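Hellus sells its arm-and-hand kit as a cleaning assistant for small canteens, and most of the reviews I have read judge it on grip. I think that is the wrong test. Grip on foam is a solved problem. A sponge deforms, forgives a poor approach angle and costs next to nothing to replace. The hard part is where the arm must go between one surface and the next.

The task set in the Wurkden trial is plain: one sponge, one pink plate, a white table and a dark metal shelving unit.

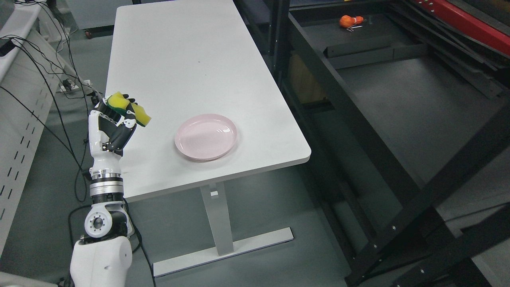
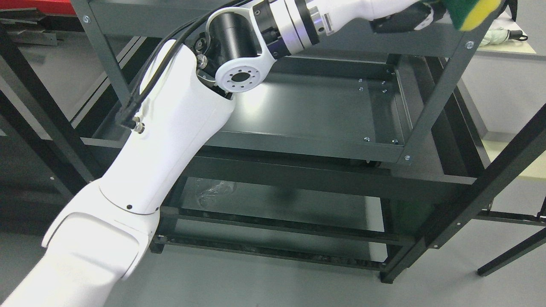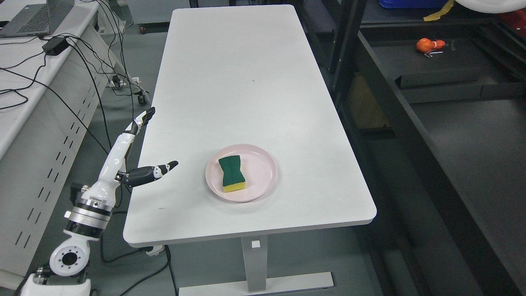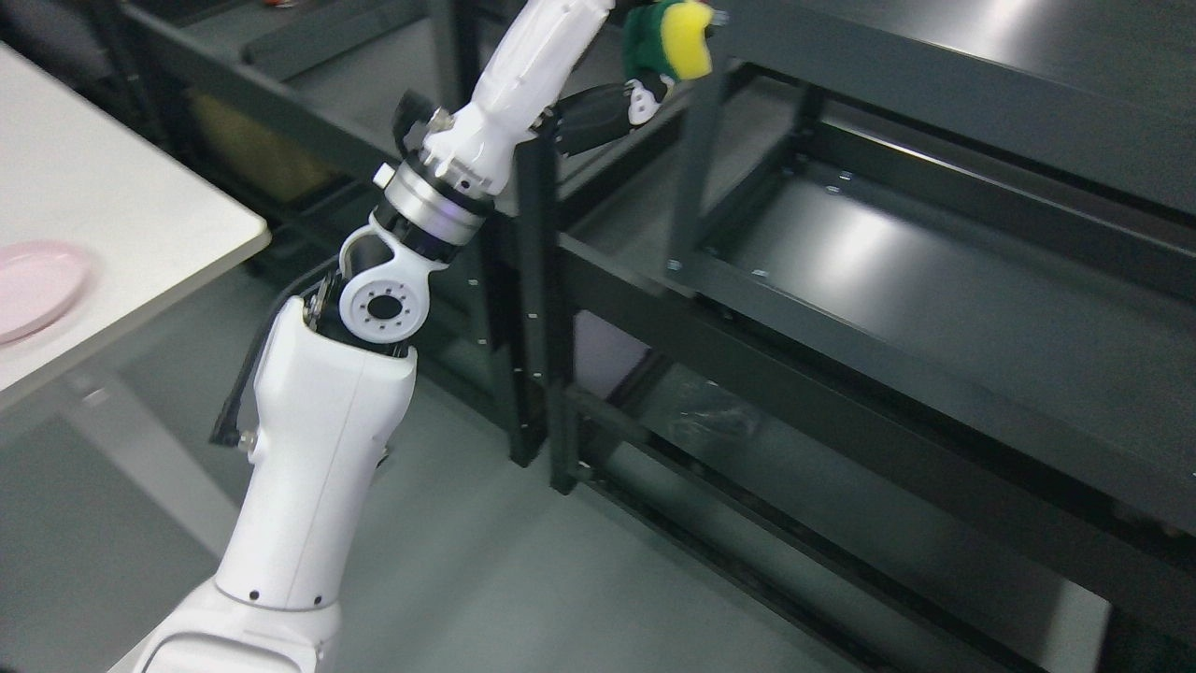 *Photos: Nuttall workshop, Wurkden, April*

The third photo, with the sponge on the plate, is the sort that ends up in a brochure. The second and fourth interest me more. With the sponge held by the shelving, the elbow and its cables need room as well, and a buyer with narrow aisles should measure for those first.

Hellus quotes 100 cycles between checks. It does not say whether a cycle includes a change of surface – a serious gap in the data sheet. At 4,000 pounds a year for the service plan, I would expect the figure to be split by task.

Fosmont's rival kit has a plain 2-finger gripper and a shorter manual, 42 pages in all. It will hold a sponge too. Unless your work needs a proper hand for other objects, I would hire the simpler kit for a month and spend the difference on better cable routing.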